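Kamden Paint Color Notes

A small collection of house paint records, gathered from homeowners and renters and typed up so that other people can use them. This README tells you what is in the files, how they came to be, and what we would ask you to keep in mind before you lean on them too hard.

What this is

The Kamden notes started as a shoebox of index cards. Anyone who has lived in an older house will know the problem: you scrape the hallway wall with a bookcase, you go down to the basement to find the leftover can, and the label has dripped over so badly that all you can read is the last half of a word. So people in our neighborhood began writing down what they had put on their walls, and where they bought it, and how it looked once it had been up for a winter. The cards got passed around, then copied, and eventually typed into a spreadsheet that outgrew the laptop it lived on.

The current release holds 800 records from 197 homes. Each record covers one painted surface in one room, so a bedroom with a darker wall behind the bed will show up twice. There are 51 named color families, which we settled on after a good deal of friendly arguing (the line between "putty" and "oatmeal" took up most of one December).

What is in each record

room: kitchen, hallway, bedroom and so on, in the contributor's own words
surface: wall, ceiling, trim, door, cabinet, shelf or other
color_family: one of the 51 names listed in families.txt
color_as_told: whatever the contributor calls it, spelling left alone
finish: flat, eggshell, satin, semi-gloss, gloss, or blank
window_side: north, south, east, west, none, or mixed
coats: a whole number, or blank if they lost track
would_repeat: yes, no, or unsure
remarks: free text, often long, sometimes about the dog

The color_as_told column is the one we are fondest of, and we would gently ask you not to clean it up. One kitchen is down as "the green from my aunt's car." It won't help you match a paint chip, but it says a great deal about how people remember color, and at least one reader has told us it was the only column she used.

How the records were gathered

Contributors filled out a paper form or typed straight into the sheet. The forms were keyed in twice, and where the two versions disagreed we went back to the paper. If the paper was no help we left the field blank. We never guessed at a finish from a photo, tempting as it was, and we never filled in a brand name that the contributor hadn't given.

Records come from three places. Most are from Kamden itself, a smaller batch came over from Olvera when their own list closed, and the rest are from a row of rental houses in Sustbridge where the tenants were kind enough to share. The Olvera records used a shorter form with no window_side field, so that column is blank for all of them. Please don't read a blank there as "none."

Known problems

Beiges, mauves and warm grays are the weakest part of the collection. Two people standing in the same room will call the same wall pink and gray, and both of them will be quite sure of it. We kept 6 families for this corner of the chart and still find records that could sit happily in any of them. If you are sorting by color_family, it is worth reading the remarks too.

Light is the other trouble. A color shifts toward brown in one part of a surface and toward gray in another, and a soft shadow can make it look as though a second paint has been used. We ask contributors to look at their walls in the morning and again at suppertime before they choose a family – most do, some forget.
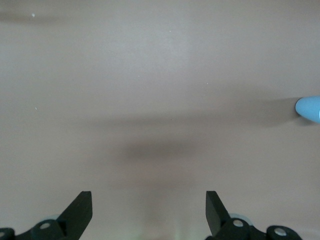

Can I add a color that isn't in families.txt?

Put it in color_as_told and pick the closest family you can find, then say in the remarks that the fit is poor. We read through those remarks before each release, and a new family gets added once enough records are asking for the same one. Gellano blue came in that way, after a whole string of porch ceilings.

Using the notes

You are welcome to copy, sort, print and share everything here for any purpose. If you pass it along, please keep this file with it, mostly so the next person knows about the Olvera blanks. A mention of the Kamden Paint Color Notes is appreciated but not required.

Street addresses and contributor names were removed before the first release. If you spot something in the remarks that points to a particular household, let us know through the corrections form and we will take it out of the next version.

Changes in this release

Merged "eggnog" into "cream"
Split "slate" into "slate" and "wet slate"
Fixed the coats column for Sustbridge, which had been shifted down by one row
Restored the remarks that were getting chopped off at the first comma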